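Software update: wrist camera masking and the new planner settings

The Nuvia control stack moved to its new release on May 8, 2018, and all 4 arms at the Endholm lab are now running it. If your branch was cut before then, please rebase before you book bench time. The old message format is gone and the bridge that translated it has been removed.

Most of the work this spring went into self-filtering. The wrist camera sits very close to the gripper, so a good share of every picture is the robot's own hardware. Until March we handled this with a fixed mask drawn by hand for each arm. That worked as long as no one touched the mount. After a camera was taken off and put back, the mask would be off by a few pixels, and the planner would pick up a thin strip of bracket as an obstacle sitting right in front of the fingers. The arm would then refuse to move, or take a long way around to reach a part directly below it.

The new filter, written by Kerubo Muli, builds the mask from the arm model and the current joint readings. It renders the gripper from the camera's point of view, grows the outline by a small margin, and drops everything inside before the depth data reaches the planner. The margin is set in the arm's config file under self_filter_margin. The default is fine for parts the size of the Stevness housings. For smaller parts, try a lower value and watch the obstacle view for stray points near the edges of the plates.

Bright edges are still the weak spot. Where a machined edge catches the overhead lights, the depth values jump, and a few of those points land outside the mask. We added a check that throws out any cluster seen in fewer than 3 updates in a row. It costs a little delay, and you can turn it off for slow moves.

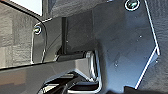

Calibration is now one command, wrist_calib, and takes more than 20 minutes if you run the full set of poses. The short version uses fewer poses and is good enough after a cable change. Run the full set any time the camera or its bracket has been loosened. Results are saved with the arm's serial number, so you no longer need to copy files between machines.

Two known problems remain. The viewer sometimes shows the old mask after a restart, although the planner is using the right one. Reloading the view clears it. Also, the Makori simulator does not yet load the new bracket model, so simulated runs will show a slightly different outline from the real arm. A fix for that is in review.

Bug reports go in the tracker under "perception." Please attach the log and the config file you were using.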